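Die Nennfüllmenge ist keine Nutzmenge

Wer einen Topf kauft, kauft eine Zahl. Sie steht auf dem Karton, manchmal im Boden, und sie bezeichnet in der Regel das Volumen bis zum Rand. Gekocht wird bis zum Rand nie. Trotzdem hat sich der Handel auf diese Angabe festgelegt, und die Kundschaft vergleicht danach Preise.

Ich halte das für einen Mangel, der sich mit geringem Aufwand beheben ließe. Für die Praxis maßgeblich ist die Menge, die sich bei siedendem Inhalt ohne Überkochen handhaben lässt. Sie hängt vom Durchmesser, von der Wandhöhe und von der Randform ab. Zwei Töpfe mit gleicher Randfüllung können sich darin deutlich unterscheiden. Ein hoher, enger Topf verliert beim Aufschäumen von Milch oder Hülsenfrüchten früher Inhalt als ein breiter, dessen Schaumschicht flach bleibt.

Der Katalog von Benel, den ich für diesen Text durchgesehen habe, führt 1.517 Artikel aus Edelstahl. Eine Nutzmenge ist bei 16 davon angegeben. Bei Dukuden fehlt sie ganz, dafür findet man dort die Wandstärke auf die Nachkommastelle genau. Beides nebeneinander ergäbe ein brauchbares Datenblatt.

Hinzu kommt die Innenmarkierung. Eine geprägte Skala kostet in der Fertigung wenig, wird aber häufig eingespart, sobald die Innenfläche gebürstet oder poliert ausgeliefert wird. Das Argument lautet, Prägungen störten bei der Reinigung. Für flache Prägungen überzeugt mich das nicht. Nieten stören mehr, und an ihnen hält fast die gesamte Branche fest. 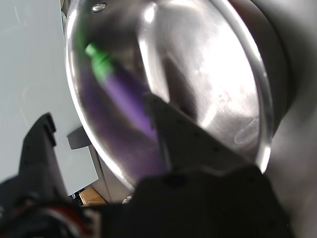

Spielzeugaubergine und Edelstahltopf.
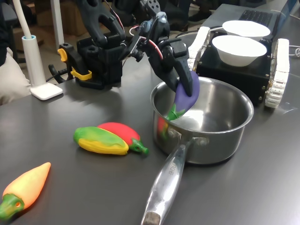 Orest Moroz widerspricht in einer Zuschrift dem Vorschlag einer verbindlichen Nutzmenge. Eine solche Angabe setze ein Prüfmedium voraus, und Wasser verhalte sich beim Sieden anders als Stärkelösung oder Milch. Wer einen einzigen Wert vorschreibe, tausche eine eindeutige Messgröße gegen eine strittige. Er plädiert dafür, bei der Randfüllung zu bleiben und zusätzlich Innendurchmesser und Innenhöhe zu nennen. Den Rest könne der Käufer selbst ausrechnen.

Der Einwand trifft einen wunden Punkt. Ein Prüfmedium müsste tatsächlich festgelegt werden, und jede Festlegung wäre angreifbar. Allerdings gilt das für viele Verbrauchsangaben im Haushalt, ohne dass man deshalb auf sie verzichtet. Eine Angabe bei festem Abstand zum Rand, etwa 2 Zentimeter, käme sogar ohne Siedeversuch aus. Sie wäre geometrisch definiert, mit einem Messbecher nachprüfbar und zwischen Herstellern vergleichbar. Das Schaumverhalten bildet sie nicht ab, die nutzbare Menge aber immerhin besser als der heutige Wert.

Dass der Käufer selbst rechnet, setzt zylindrische Wände voraus. Bei konischen Stielkasserollen, wie Avotiņš sie anbietet, führt die Rechnung mit nur einem Durchmesser zu falschen Ergebnissen. Man bräuchte den oberen und den unteren Wert, dazu den Radius am Übergang zum Boden. Diese Maße liegen in der Konstruktion vor. Veröffentlicht werden sie selten.

Bis sich daran etwas ändert, bleibt das Auslitern zu Hause. Topf waagerecht stellen, bis zur gewünschten Höhe mit abgemessenem Wasser füllen, Wert notieren. Ich habe die Ergebnisse meiner eigenen Töpfe innen an die Schranktür geklebt.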